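June 22, 2019

Forum move, notes to self and whoever picks this up after me. I started the member import from the old Grardale board this morning, and it went better than I feared! There are 1,508 accounts in the export, and 386 of them have never posted, so I parked those in their own group for now (no avatars, no signatures, nothing to lose).

Private messages were the slow part. The importer takes them in batches of 2,000 and then just sits there - I thought it had hung, went for coffee, came back and it was done. Leave it alone, don't hit refresh like I did the first time. 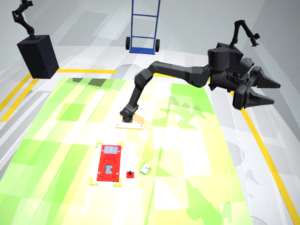 Arm in the simulator, gripper open.

Alcides Macedo asked if friend lists carry over. They do, but pending requests don't, so people will have to send those again. I put a note in the welcome thread and pinned it. He also wants the Cladness theme back as the default, and I said maybe in July, the buttons overlap on phones and I'm not fixing that twice.

Still to do: signatures with old image links, the ignore lists, and the post counter, which shows zero for everybody who joined before the last upgrade. I tried the recount tool on the test copy and it stopped halfway with no error (typical). Trying again tonight with the smaller batch setting.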